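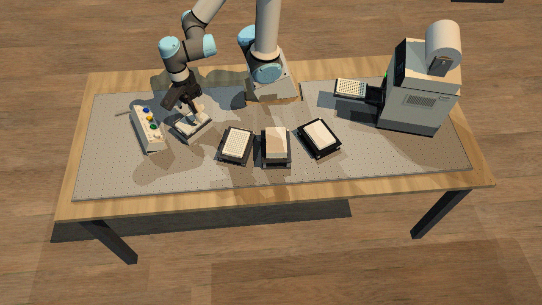
仿真实验台上攒出2689条示范，Rokdale移液板搬运数据集首批放出

2020年4月11日　Inatum编辑部

做实验室自动化的朋友可以高兴一下了！Rokdale小组本周放出了一批在仿真环境里采集的机械臂操作示范，任务全部围绕微孔板展开：抓取、搬运、对位、放回板架，以及把板子送到一台带伸出式托臂的设备上。首批共2689条，每条都带有关节角、夹爪开合和任务阶段标注，可以直接拿去训练模仿学习模型。

微孔板看着规整，放进学习系统里却相当难伺候。板子薄，边缘浅，板架又有角，夹爪偏一点就会把板子顶歪。过去大家习惯用固定坐标解决问题，工位一旦挪动就得重新示教。Rokdale这次的思路是让工位本身“乱”起来：仿真台面是一块灰色多孔板，几只板架在上面各有各的朝向，有的几乎与台边平行，有的斜着摆，上面放的东西也不一样，有密密麻麻小圆孔的板，也有表面光滑的白色板或盖。机械臂的底座装在台面后侧，夹爪从上方伸向板架，右端的设备则用托臂把一块多孔板托在台面上方。

采集流程分两步走。操作者先用手柄在仿真里遥控机械臂，完整做完一遍任务，作为种子示范；程序随后改变板架的位置和角度、光照方向以及台面纹理，把种子示范改写成新的轨迹，再在仿真里重新跑一遍。跑完之后板子没有落到位的，一律不进成功集。小组一共录了142条种子示范，覆盖17种板架布局，余下的都由这些种子扩展而来。

让人特别欣赏的是他们对失败样本的态度。夹空、碰到板架、放下时一角翘起，这些轨迹都单独打了标签，随数据一起提供。想训练“能看出自己要出错”的策略，这部分恐怕比成功样本还解渴！标注里还写明了失败发生在哪个阶段，省去了一帧一帧回看的力气。

影子也是下了功夫的。机械臂、托臂和板架都会在台面上投影，几片影子常常叠在一起，视觉模型很容易把影子边缘当成板子边缘。小组没有把光照调成均匀柔和的样子，反而保留了这些麻烦，希望模型早一点见识到。白色板子在强光下细节偏少，对位时只看颜色很吃亏，这一点在说明文档里也提醒了使用者。

数据用Roven格式打包，附有读取脚本和一份基线模型。基线的结构很朴素，输入是一路固定视角图像加关节状态，输出是接下来一小段动作。小组表示，基线在见过的布局上表现稳定，换到没见过的斜放角度时，放板这一步仍然是主要短板，抓取倒是好得多。换句话说，留给大家发挥的空间还很大。

接下来的计划同样值得期待。合作方Hirano正在按照仿真布局搭一张实体台子，准备检验纯仿真数据训练出来的策略在真机上能走多远，第二批数据预计9月放出，届时会加入带盖微孔板的开盖与合盖任务，还有两只板架之间连续转运的长流程。小组也欢迎外部团队提交自己的板架模型，只要附上尺寸和碰撞外形，就有机会编进下一轮布局。

我们编辑部已经下载了一份，读取脚本在普通台式机上顺利跑通，回放轨迹时可以随意拖动视角，看夹爪一点点靠近板边，很上瘾。说明文档目前还比较简略，坐标系那一节最好先读完再动手，夹爪坐标的原点定在两指之间，跟不少常用工具包的习惯不一样。

相关新闻
Roven格式更新：支持按任务阶段切分轨迹
Hirano谈实验台标定：多孔底板怎么用才顺手
遥操作手柄对比：采集示范时的延迟与手感
仿真里的影子该不该留？读者来信选登
失败样本怎么标：一份简易分类表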